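Dustpan and brush

A dustpan and brush is a pair of hand tools used together to gather dry debris from a floor, mat, bench or tabletop and carry it to a waste container. The pan is a shallow scoop with one open side and a short handle. The brush is held in the other hand and moves material over the lip of the pan. The set is used for small spills and for the last stage of sweeping, when a pile made with a full-length broom has to be picked up.

Terminology

In American usage the brush is also called a hand brush, whisk or counter brush, the last name being most common in bakeries and workshops. The term "dustpan set" refers to a pan and brush sold together, whether or not the two parts match in color or material. A pan fitted with an upright handle, used while standing, is called a lobby dustpan and is treated as a separate class of tool.

Construction

The pan has three main parts: the lip, the body and the handle. The lip is the front edge that rests on the surface. It may be molded as a thin continuation of the body or fitted with a strip of soft rubber. The body slopes down from the lip and is closed at the back and sides by low walls, which keep the contents in place while the pan is carried. The handle extends from the rear wall and is usually short enough to let the user work close to the surface.

Early household pans were made of tinned or painted sheet steel. Molded plastic later replaced steel in most homes, although metal pans are still used for hot ash, broken glass and metal filings. Plastic pans are sold in many colors, and pale shades are sometimes preferred for fine work because dark crumbs show up well against them.

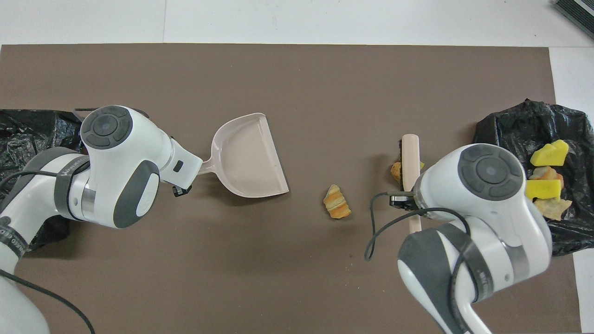 A pale pink plastic dustpan and a hand brush with a light wooden handle, in use on a brown mat.

The brush consists of a block or head, the fibers set into it, and a handle. Handles are made of wood, plastic or, less often, wire. Fibers may be horsehair, coconut, tampico or synthetic filament. Soft fibers move flour and fine dust, while stiff fibers are chosen for gravel, bark and dried mud. Lengths vary widely. A short handle gives close control, and a long one gives reach under furniture and across wide benches.

Use

The pan is set down flat with the lip in full contact with the surface. Debris is drawn toward it in short, low strokes, with the fibers kept on the surface at the end of each stroke. High strokes throw light material into the air or over the back of the pan. When most of the pile has been collected, the pan is moved back a short distance and the remaining line of dust is swept again. This step may be repeated two or three times on a rough floor.

Large, light pieces such as foam scraps, paper and dry peel behave differently from dust. They tend to roll or slide ahead of the brush and can be pushed past the pan altogether. The usual method is to place the pan close to the piece and tip the brush over it, so that the fibers trap it against the lip. Sticky or crumbly food residue should be lifted in one pass where possible, as repeated brushing breaks it up and leaves fragments in the fibers.

Work on mats

Sweeping over a mat is common in classrooms, craft rooms and small workshops. The mat limits the area to be cleaned and protects the table or floor beneath it. Its edge can also be a difficulty, as a raised border catches the lip of the pan. Sweepers are generally taught to work inward from the edges and to finish near the center. 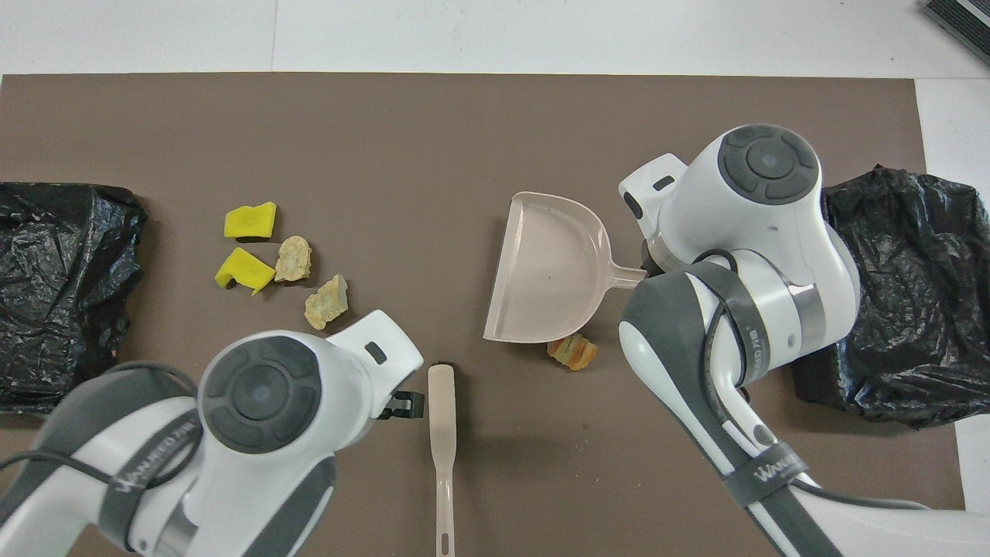

Dustpan laid flat on a brown mat, with a scrap of debris near its edge. The long beige brush handle has a hanging slot near one end.

In a housekeeping manual prepared for the municipal schools of Akovdale, Teófilo Espinoza recommended that waste be collected at the side of the mat and that the pan be emptied after each pile. The manual allowed 25 minutes for clearing a full craft room, including the wiping of tables. It also advised against shaking a mat indoors before it had been swept.

Storage and care

Many brushes and pans have a hole or slot in the handle for hanging. Hanging keeps the fibers clear of the floor and prevents them from taking a permanent bend. Some sets are molded so that the brush clips into the pan, a convenient arrangement that can flatten the fibers if the clip is tight.

Plastic pans are washed in warm water with dish soap. Brushes with wooden handles should not be left to soak - the wood may swell and the fibers loosen - and are normally combed out, rinsed quickly and dried with the fibers facing down. A pan is replaced when the lip becomes chipped or warped, a fault that leaves a line of dust after every pass.

Collections and study

The Arkuvum, a museum of domestic tools in Plinivska, holds 30 dustpans and a smaller group of hand brushes, most of them from the workshop of the Petridis family. The Petridis pans are of sheet steel with rolled edges and a ring at the end of the handle. A catalog of the collection was compiled by Nhi Tiêu, who grouped the pans by the angle of the lip and noted repairs made with solder and rivets. Around 25 of the entries include drawings of the underside.

See also

Broom
Carpet sweeper
Crumb tray
Lobby dustpan
Whisk broom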